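Front-loading washing machine

A front-loading washing machine is a household appliance that washes clothes in a drum lying on its side. Laundry goes in through a round door at the front, which locks during the wash. The drum lifts the clothes and drops them back into a small amount of water.

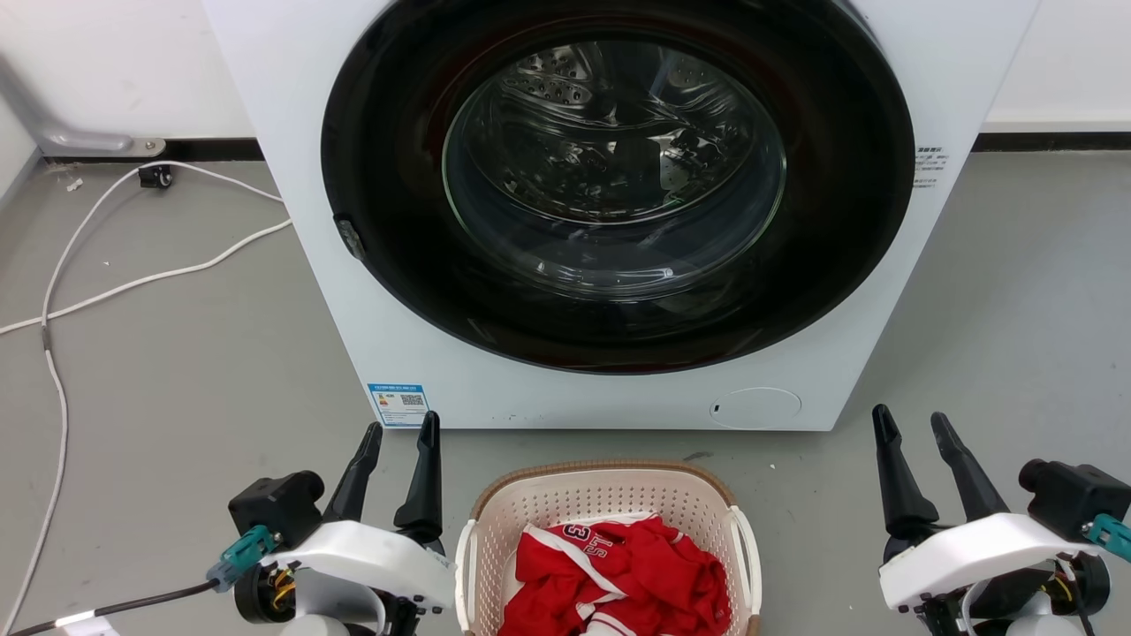 White front-loader with a plastic laundry basket on the floor by the door.

Small holes in the drum let water in and out. On many models a cover low on the front panel gives access to the drain filter, which should be cleaned every 2 to 3 months. Most machines offer a hot wash at 90 °C for towels and bed linen.

Last updated: June 4, 2026
Shares: 570 Comments: 2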